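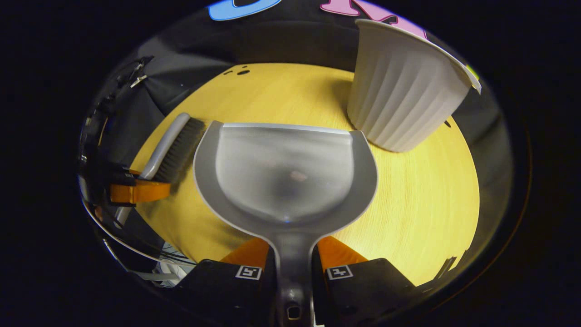

Gray dustpan, ready for spring cleaning.

Media Library cleanup tools are live

27/05/2026

If your site has been around for more than a couple of years, your media library is probably a mess. Ours certainly was! We moved the Kenville office site over to the new library first, and when we opened the Unused Files view we found 1085 files, of which 746 weren't placed on a single page. Old banners, three versions of the same staff directory, a PDF menu from a lunch place that closed. All of it was still being backed up every night.

So I'm very happy to say that Library Cleanup is now switched on for every Pridard site, on every plan. You'll find it under Media, in the same menu as Upload and Folders.

The part I like best is the Used On column. Click any file and you get a list of the pages, posts, forms and email templates that call it, with a link straight to each one. It reads drafts and scheduled posts too, so a picture you've lined up for next month won't show as unused. (We had that wrong in the first test build, and the editors at the Ullville library let us know very quickly. Thank you!)

Files you remove go to a holding folder for 13 days. During that time you can put them back with one click and they return to the same folder with the same web address. After that they are gone from the library, though they may still be in your older backups.

There's also a Replace button now. Upload a new version of a PDF or picture and every page that uses it picks up the new one — no more hunting through pages for the old link. Replace keeps the file name and the alt text, so do check that the alt text still fits what you've put in.

A few things to know before you dive in. Only Site Managers can empty the holding folder; Editors can move files into it. If you link to a library file from outside your site, say from a printed flyer code or a social post, the Used On column can't see that. Mark those files with the Keep tag and Cleanup will skip them. Sites that still run the Akbari theme need to update it first, or background pictures set in the theme options will be listed as unused. The update is under Settings, Theme, and your colors and menus stay as they are.

Idalina Brandão is running 2 online walkthroughs in June for anyone who wants to clean up along with her. Bring your own site and share your screen if you like, or just watch. She has sorted out more libraries than the rest of us put together, and she's great with folder names, which is where most people get stuck. The sign-up form is on your dashboard under Training.

Next on the list is bulk editing for alt text, and it's already looking really good on our test sites. If you'd like to try it early, reply to this newsletter with your site name and we'll add you to the group.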